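Support > Site Guides > Access and Loading > Section 5

Category: Set-up and Delivery

5. Bringing Equipment to the Cistivgate Building

This section applies to all deliveries of Coden shelving and storage units to the Cistivgate building. It must be read by the driver and by the person in charge of unloading before the vehicle enters the access road. Assembly of the units is covered in Section 6.

5.1 Before Arrival

1. Confirm the delivery slot with the Bullia site office. Vehicles without a confirmed slot will be asked to wait at the public parking area.

2. Check the packing list against the load. A complete Coden set consists of 44 cartons. Cartons are numbered on the short side and should be loaded with the numbers facing the rear doors.

3. Verify the total weight of the loaded vehicle. The access road may not be used by vehicles carrying a load of more than 3,000 pounds. Heavier loads must be divided between two vehicles or two trips.

4. Place the hand trucks, straps and floor mats last, so that they can be taken out first.

NOTE: Carton 136-B contains the wall brackets and is smaller than the others. It is often packed inside the outer wrap of another carton. Do not report it missing until all outer wraps have been opened.

5.2 Entering the Access Road

1. Approach from Vlachou Street only. The turn from the opposite direction is too tight for a vehicle with a trailer.

2. Stop at the entrance and sound the horn once. Wait until any vehicle already on the road has left it.

3. Switch on the hazard lights and proceed at no more than 5 miles per hour.

4. Keep the side doors and the tailgate closed while the vehicle is moving. Fold in the mirror nearest the wall if the vehicle is fitted with extended mirrors.

CAUTION: The access road is to be treated as a single lane for its full length. Passing another vehicle is not permitted, even where there appears to be enough room.

CAUTION: Persons on foot have the right of way at all times. Any person may step out from a building without warning. The driver must be able to stop within the distance that can be clearly seen.

5.3 Positioning the Vehicle

1. Drive straight ahead and hold an even distance from the wall. The road is straight and narrow, with a long, low building along the left side, and there are no painted lane markings to steer by. Drivers who have not used the road before should have a second person in the cab to watch the wall side.

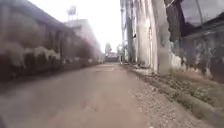 2. Continue until the unloading attendant gives the signal to stop. Do not stop earlier to ask for directions; telephone the site office from the entrance if the instructions are unclear.

3. Set the parking brake, place the gear selector in park and turn off the engine. Put one wheel chock in front of a rear wheel and one behind it.

4. Open the rear doors fully and latch them. Lay the floor mats from the tailgate to the receiving door before the first carton is moved.

NOTE: Do not lean cartons or panels against the outside walls. Panels must remain flat until they are inside the receiving room.

5.4 Unloading

1. Remove the cartons in number order and stack them no more than four high.

2. Two persons are required for any carton marked with a double bar.

3. Have the receiving clerk sign the packing list. Damage to a carton must be written on the list before it is signed.

4. Collect all straps, wraps and mats. Nothing may be left on the road surface.

CAUTION: During February, the mats may be slippery when taken out of a cold vehicle. Shake them out and check the underside before use.

5.5 Leaving the Site

1. Remove the wheel chocks and close all doors.

2. Wait for the attendant's signal, then leave at the same speed used on entry.

Section revised Tuesday, November 30, 2004. Earlier copies of Section 5 should be discarded.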